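Trunwood Handling Laboratory
Gallery: Review of the finger mount fault, January

The pictures and notes on this page accompany the internal review of a fault found in the hand-held gripper units used at the Trunwood site. The review was opened on 16 January 2023 by Hilde Verschueren, who is responsible for equipment safety in the laboratory. The page is intended for operators, for colleagues at the Tollitz workshop who carry out repairs, and for partners who use the same units.

The fault concerned the mount that holds the finger to the body of the unit. During a session of table-top handling work, the finger on one unit worked loose and came away while an operator was lifting a full bottle. The bottle fell from a height of 20 cm and rolled to the floor. There was no injury. The operator stopped work, set the unit aside and reported the fault before the end of the session, as the site rules require.

Table-top work uses ordinary household objects, and operators often work close to one another at the same table. A part that comes free can therefore reach a second person as well as the one holding the unit.
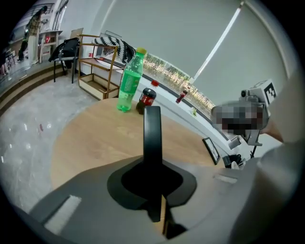
Table-top handling with bottles at the round table. The black finger stands in its recessed mount in the foreground; a second hand-held unit is in use on the right.

Inspection at Tollitz found that the retaining screw had backed out by 2 mm. The screw had been fitted without thread lock after a change of finger, and the change had not been entered in the unit's log. The remaining units were then withdrawn and examined. One further unit, supplied through Droris, had a loose screw but had not failed in use.

The review also considered whether the finger itself had cracked or bent. No damage of this kind was found, and the same pattern of finger remains in service.

The following measures now apply at Trunwood:

Each finger is to be checked by hand for movement before a session begins, and again after every 200 grasps.

Any unit that shows movement at the mount is to be labelled and returned to Tollitz. Operators should not tighten the screw themselves.

Every change of finger is to be entered in the log and signed by a second person.

Glass objects are not to be used in shared sessions until the review is closed.

Units were returned to service after a trial of 10 sessions without further movement at the mount. The question of a captive screw has been passed to Guillot, who supply the housings - a reply is awaited.

Reports of similar faults should be sent to Hilde Verschueren at the Trunwood office, with the unit number and a copy of the log page.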